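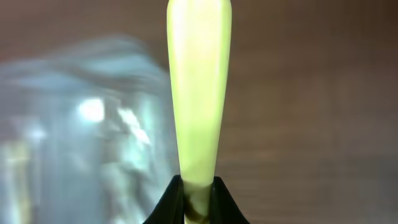

Clear drawer trays are sold on the promise that contents can be identified without a label. The Atholm pair reviewed on this page was used for 24 days to sort reusable plastic cutlery into forks and spoons. Color matters more in this job than I expected: a pale yellow-green piece with a smooth, softly glossy surface is easy to pick out from white ones, while clear plastic tends to disappear against a clear wall.

Each tray is an open rectangle. The two are sold together and have no clips, so they rely on being pushed against each other – adequate in a drawer, less so on a bare table.
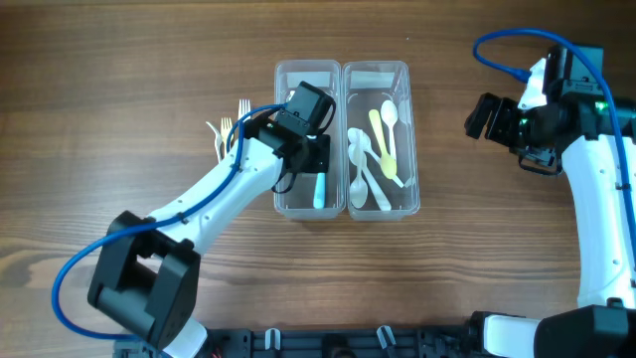
Atholm trays side by side, spoons on the right.

Labels are the buyer's problem. Small white paper ones at the end of each tray stay visible through the plastic, and I would add them even where the contents are obvious.
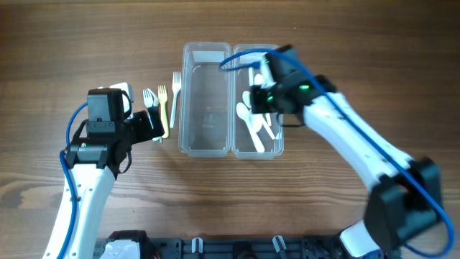 Reading time: 2 min

The rims are slightly thickened, which helps when lifting a full tray. Rounded corners make wiping easier. With one tray empty and the other holding white spoons, the wood grain shows through the empty floor, and a faint marking is visible there too. It does not interfere with use.

Spoons dropped in loosely settle at different angles and take up more room than they should.
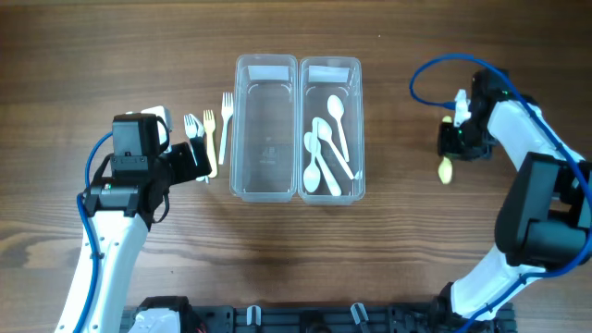
Aligning them by hand fixes this, but a narrower tray would do it unaided. The Gulthorpe set I used in January was better in that respect, though its base slid more.

Recommended for shallow drawers. Item number 1617, pack of 2.

Reviewed by Adjoa Eshun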